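Writing for Online Retail
Handout 3: The Product Listing and Its Crimes
Instructor: Veronika Barta

Read before class. Bring one listing for a watch, a wallet or a belt that made you put your phone down.

1. Features are not benefits

A feature belongs to the product: quartz movement, 30 mm case, steel buckle. A benefit belongs to the buyer: reads easily in bad light, fits under a shirt cuff. Most sellers learn this in their first week and spend the rest of their careers writing "elegant."

The Vistton dress watch listing runs to 217 words. Strike out every word that could also describe a sofa and you are left with 17, four of which are the brand name.
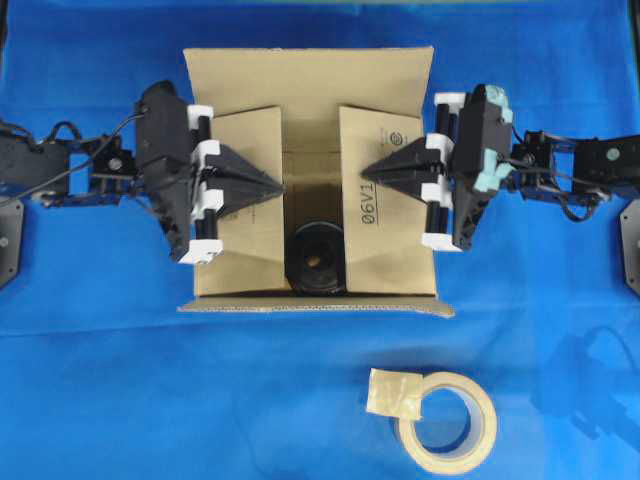

Kamow asked last term whether a gift buyer even wants the case size, given that the wrist in question is somebody else's. Fair point. A gift buyer wants to know who the watch would suit and whether it can go back. Put the size in anyway, lower down, for the aunt who measures.

2. Claims you can stand behind

"Water resistant" means very little without a rating. "Genuine leather" means it came from an animal, and the animal may not have been proud of the result. If the supplier sheet is vague, ask the supplier. Do not fill the gap with adjectives.

Compare:
Cludside: "Ultimate waterproof for all your life adventures."
Andrade: "Fine for hand washing and rain. Take it off to swim."

The second one sounds less exciting — it also produces fewer angry emails.
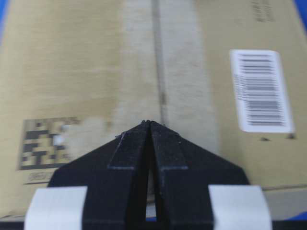

Returns are where a listing gets graded. When buyers pick "not as described," go back to the sentence that did the describing. It is usually the one the writer liked best.

3. Order of information

What it is, who it suits, size, materials, care, warranty. Your brand story goes last, where it can be skipped in comfort.
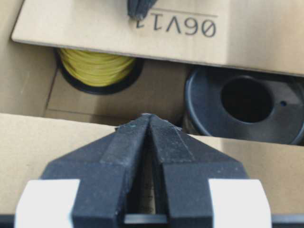
Fig. 3. Gripper fingertips, closed.

For next time: rewrite your listing using no word from the banned list (timeless, premium, exquisite, must-have). Keep the original stapled behind it so we can all suffer together.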